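How do you get creases out of a cotton tablecloth without an iron?

Posted by Hutsuliak, 15 April 2025

Hello everyone! I keep my tablecloths folded in a drawer, and every time I put one on the table it has those stubborn lines in it. My old iron gave up last month and I'd rather not replace it just for this. I have family coming for dinner on Saturday and would love the table to look nice. I've tried smoothing the cloth with my hands and leaving heavy books on it overnight, with not much luck. Any ideas that don't cost a lot?

Danano
Oh, I know this one well! If you have a dryer, put the cloth in on its own with a damp washcloth and run it for 10 minutes on medium. Then (this is the part that matters) take it out right away and get it onto the table while it's still warm. Pull gently at the corners and smooth from the middle outward. My mother did it this way for years and her table always looked lovely.

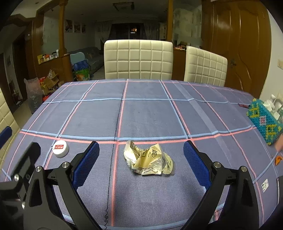 My checked cloth, with one fold line running down the right side.

For a single line like that I wouldn't bother with the dryer at all. Fill a spray bottle with plain water, mist along the crease until it's just damp, and smooth it flat with your palm. Leave it for almost 15 minutes, then go over it again if you need to. Lift the cloth while you do it, or slip a towel underneath, especially if your table is wood and marks easily.

Gusteck
just put plates on it, no one looks

Kemari
The dryer trick works for me too, but check the label first. Mine is a cotton and linen mix and came out a bit shorter. These days I roll my cloths around a cardboard wrapping paper tube and stand them in the closet. It takes up a little room, but I haven't had a crease since.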